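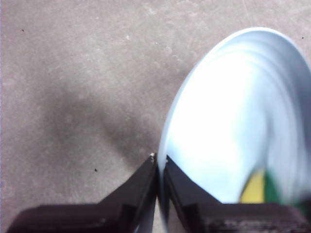 Kitchen and Dining Room Helper, Part Time

Vida is hiring a part-time helper for the kitchen and dining room at our Grendeo site. The job is washing up, wiping down, clearing tables and putting things back where they belong. You don't need kitchen experience. You do need to be on time and able to work standing up.

Hours

Shifts are 3 hours long, in the morning or the late afternoon. Most helpers work 6 shifts a week. Tell us in your application which shifts you can't do. We post the schedule two weeks ahead and try not to change it after that.

What you will do

Wash, dry and stack bowls, plates and serving dishes. White bowls show every tea stain and sauce ring, so check the inside ridges before you stack them. Large bowls go on the bottom shelf only.

Sweep and mop the floor at the end of each shift. It is gray concrete, and crumbs and small specks are easy to miss. Go over it once with the broom and once with the mop. Pick up anything that has been left on the floor before you start.

Wipe the tables after each sitting. Use the mild cleaner in the spray bottle and a damp cloth, then a dry one. Do not use scouring pads or powder.
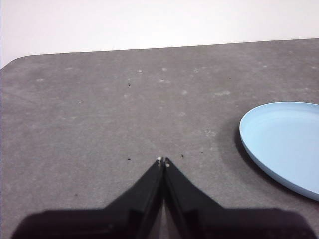
Gray tops with a speckled pattern hide dried spills, so run your hand across the surface when you finish and go back over any spot that feels rough. Small marks that don't come off after two tries can be left alone. Wipe the edges and the rounded corners too, where hands and sleeves rest.

You will also take out the trash and recycling, refill soap and paper towels, and write down anything that is chipped or running low. The list hangs inside the pantry door.

What we ask for

You must be able to lift a full dish rack and carry it across the room. Basic spoken English is enough. A food handler card is required by the end of your first month. If you don't have one, we pay for the course.

What we offer

Paid training for your first 8 shifts, working next to Bok-nam Kwon, who runs the kitchen. One meal per shift. Aprons and gloves are supplied, but bring your own closed shoes with a non-slip sole. Free parking behind the Foreck building.

How to apply

Send a short letter or a resume to Regula Fankhauser at the Vida office, or drop it off at the front desk. Put job number 2433 at the top. Please include a phone number and one person we can call who has worked with you. School or volunteer work counts.

Interviews take place at the site and include a short walk through the kitchen. The job starts in March.

Posted 17 January 2019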